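Takeout and Pickup Orders: Your Questions Answered

Welcome! These are the things folks ask us most often at the Akley Street counter, in person and by phone, and we thought it might save you a call to have them all in one place. If yours is missing, Leanne Fothergill looks after pickup orders in the mornings and is always happy to chat.

How far ahead should I order?

For one or two drinks, 5 minutes is plenty. For a bigger order (say, the whole office is suddenly awake and thirsty) please give us half an hour, and if you're feeding a crowd, the evening before is kindest to everybody.

Where do I pick up?

Come in by the side door and look for the shelf marked Tundosstead, the old name of the building, which we never had the heart to paint over. Your order number is on the slip. Order 2213 and order 2821 look awfully alike before the first coffee of the day, so do take a second look before you head out!

Can I get a single coffee in a bag?

Of course you can, and lots of people do, especially if they have a dog leash or a toddler in the other hand. We set the cup in a molded pulp carrier and lay the carrier flat on the bottom of a paper bag with handles. A carrier may seem like a lot for one drink, but a cup standing by itself in a wide bag will lean at the first curb.

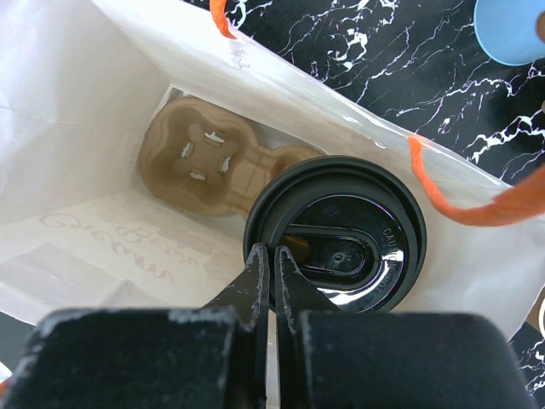 Napkins go in beside the carrier, and if you'd like a few extra, just say so. We'd much sooner hand you a small stack than have you hunting through the glove box later on.

Will the coffee stay upright in my car?

It should, if the bag sits on the floor and not on the seat. Seats slope more than you'd think. Fold the handles down, tuck the bag up against something that won't slide, and take the corners gently. For longer drives we suggest lifting the carrier out and setting it straight on the floor mat.

Is the lid on all the way?

We press all the way around the rim before it goes in the bag, but please give it another press yourself before you take that first sip. And let it cool a little, particularly if you asked for extra hot.

Can I bring the carriers back?

Yes, please do! Clean, dry ones can go in the basket by the door. If one has had a soaking, tear it up for your compost at home. Xuelian Xue, who bakes for us, uses hers under tomato seedlings every spring and swears by it.

Do you charge for bags?

No. If you bring your own bag, though, we'll stamp your card an extra time, and any sturdy bag with a flat bottom will do nicely.

What if something is missing or spilled?

Call us or come back, whichever is easier, and we'll make it again. You don't need to bring the cup. We only ask for your order number so we can find the ticket.

Do you deliver?

Only inside the Sachdeva building next door, and only until 11 in the morning. Anything farther away is pickup for now.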